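Valunstead Truck Turn Times
README for the release package

What you get

One table of truck visits to the Valunstead container terminal, one table of yard blocks, and a small simulation model that tries to reproduce the first from the second. On its good days it does. The visits were logged in July, when the gate was busy, the air conditioning in the gate office was broken, and everyone was in the mood to be measured.

The terminal handles barges and trucks, no deep-sea ships. If you came looking for quay crane data, there is one crane at the quay, it is older than most of the team, and its log is a paper notebook.

Files

visits.csv – 3651 rows, one per truck visit
blocks.csv – 16 rows, one per yard block
model/ – the simulation, written for Muveo
runs/ – output from the baseline and from the two layouts we were asked to compare
notes.txt – Angharad Lloyd's remarks from the gate, lightly edited for language

Columns in visits.csv

There are 14 columns, and most of them mean what they say. The ones that don't:

visit_id – text. Please read the section on identifiers before you open the file in a spreadsheet. You will open it in a spreadsheet anyway.

t_gate_in – when the barrier went up, local time. Trucks may have been in the line outside for a good while by then. The line is outside the fence, and what happens outside the fence is, according to the terminal, weather.

t_gate_out – when the exit barrier came down behind the truck. Drivers who stop for coffee between the yard and the exit are included, coffee and all.

move_type – drop, pick, or dual. A dual visit drops one box and picks up another. A few were entered as two separate visits with the same plate and no gap between them. We merged those we could find.

block – where the truck was sent, which is usually where it went.

rehandles – how many boxes had to be shifted to reach the one the driver wanted. Zero means zero. Blank means the operator was busy, and in our experience a busy operator was busy doing rehandles. Treat blanks with suspicion.

Cleaning

We removed 463 visits from the raw log before arriving at the number above. Most had an exit earlier than the entry, which we would have loved to study further. Others were the terminal's own shunting trucks, which go through the gate to get to the fuel pump and would have made the average look heroic. The removed rows are not in this package, though Lizeth Chambi keeps them and will share them if you ask and say what they are for.

Times were rounded to the nearest minute by the gate system. We have not tried to un-round them. An earlier draft of the model added random seconds so that the histograms looked smoother, and they did, and that was the only thing to be said for it.

The model

Discrete-event, stochastic arrivals, one entity per truck. Stackers are a shared resource with a dispatch rule that sends the nearest free machine. The real dispatch rule is a man with a radio, and we calibrated to him as best we could. He is fairer than the nearest-machine rule and slightly slower, except just before lunch.

Arrivals are drawn hour by hour from the observed pattern. Appointment slots exist at Valunstead but are modeled as absent, which matches how the drivers treat them. Service times are sampled by block and move type. Breakdowns are included. Shift changes are included as well, over some objections – the argument was that a handover takes no time at all, and the data did not agree.

To run it, open model/main in Muveo, pick a scenario, set the seed, press start. The baseline takes around a coffee. Running without the animation is much quicker and less popular with visitors.

Checking it against the log

The mean turn time from the baseline sits close to the observed mean. The long tail does not. Real trucks sometimes stay for hours over a customs document, and the model has no customs office, no documents, and no driver who has left his phone at the previous stop. If your question is about typical visits, you should be fine. If it is about the worst afternoon of the month, add your own misery.

Identifiers and encoding

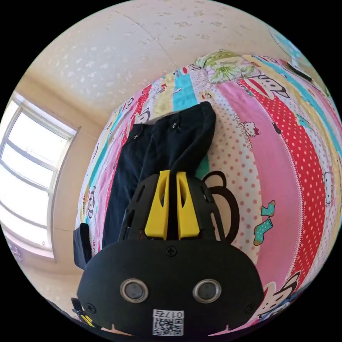 Every ID in this package is text, including the ones that look like numbers, and the leading zeros belong to them. Block 04 is not block 4; there used to be a block 4, and it is now the parking lot. All files are UTF-8, so please keep them that way on the round trip. A code like the 017右 printed over the QR code on that white label is a fair test of any import routine: if it arrives as 17, your zeros are gone, and if the last character has become a question mark, so has your encoding. Run one such value through first and save yourself an evening.

Known problems

The clocks at the entry and exit gates drifted apart during the logging. Phillips at the gate office reset them when somebody complained, and the resets are marked in notes.txt under "clock again".

Block 11 has no pick visits in the morning. We believe this is real. We have asked twice.

The second layout in runs/ uses the old speed limit for the lane along the fence. Rerun it before quoting it.

Use and contact

Use the data for teaching, research, or settling arguments. Plates and haulier names have been replaced with random codes; please don't try to reverse them. If you publish, cite it as the Valunstead turn time set, Lelolen release. Lelolen is the version name. The next one will have a number.

Questions about the tables go to Lizeth Chambi, questions about the gate to Angharad Lloyd. Questions about the coffee machine can go to either, and have.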